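How were supplies dropped to small garrisons before parachutes were common?

Asked by Rajitha Munshi
Shares 2 · Comments 3

I am writing a short chapter about my grandfather's uncle, who served as a clerk with a supply column in the 1920s. In his letters he mentions two times that a hill post was cut off and that "the machines came over and threw the bags down." He does not say anything about parachutes. The post is called Cikodham in the letters, but I could not find it on any map, so the spelling may be his own.

My questions are these. Was it normal to throw food from an airplane without a parachute? What could be sent in this way without being destroyed? And how low did the pilot have to fly? I have read some general books on the air forces of that period, but they speak mostly about bombing and very little about flour. The letter I am using was written in March, if the weather makes a difference. He gives the strength of the post as 116 men.

Please excuse my English, it is my third language.

Answer 1 · 14 votes

Yes they did this. Free dropping, it's called. Put the stuff in a sack, put the sack in a bigger sack, push it out. If the inner one bursts the outer one holds the grain. They were still doing it in WWII in Burma with rice. Flour is worse because it goes everywhere. Don't know about the height, low I guess.

Answer 2 · 31 votes

I agree with the answer before me about the double sacks, and I would like to add some details. I worked many years as a translator of military papers, I am not a historian, so please check what I write against proper sources.

Free dropping was used for things which do not mind a hard landing: grain, dried peas, salt, fodder, clothing, blankets. The inner sack was filled only partly, so that the contents could move when it hit the ground. A full sack behaves like a balloon and opens at the seam. Medicines, glass and radio parts needed a parachute or very much padding, and often a message bag with a long colored streamer was used for letters and maps, so that the men below could find it in the grass.

About the height, there is a problem which your relative may have seen himself. If the pilot flies low, the sacks land close together, but they still have the forward speed of the airplane and they roll and tear. If he flies higher, they come down more steeply, but they scatter, and at a hill post "scatter" can mean down the cliff on the enemy's side. If the post was at 3,000 feet or more, the thin air and the wind along the slope made it harder again. In spring I would think of low cloud in the valleys first.

For 116 men I would not expect that airplanes of this time carried the full ration for long. One light two-seater could take very little besides its crew. Usually such drops were to gain some days until the column came through on the ground — the column is what really fed the post. If your relative was a clerk with this column, his papers may say more than the pilot's.

One more caution about the word "machines." In letters of the 1920s it nearly always means airplanes, but supply clerks also used it for motor trucks. The words "came over" make airplanes much more likely here.

Comment from Rajitha Munshi

Thank you very much, this is more than I hoped for. He does write "came over" both times, so I will keep airplanes. I found also a loose page with the number 706 and the word Siriwardena next to it. I think it is a receipt, and Siriwardena could be the contractor who sold the grain. Should I look for him in the supply records or in the local trade directories?

Reply from the author of Answer 2

I would begin with the trade directories, they are quicker to search. Contractors are listed there by town, and usually by what they sold. The supply records are arranged by unit, so you will need the name of the column first.
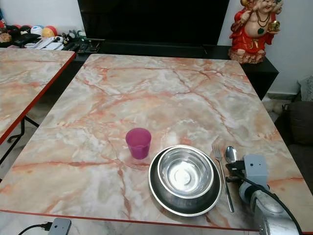

If you find the column, ask for its war diary and not only for the accounts. The diary gives the day when each convoy left and arrived, and you can compare these days with the two letters. The number 706 may be a voucher number — I would not read it as a weight before you see a second page of the same kind.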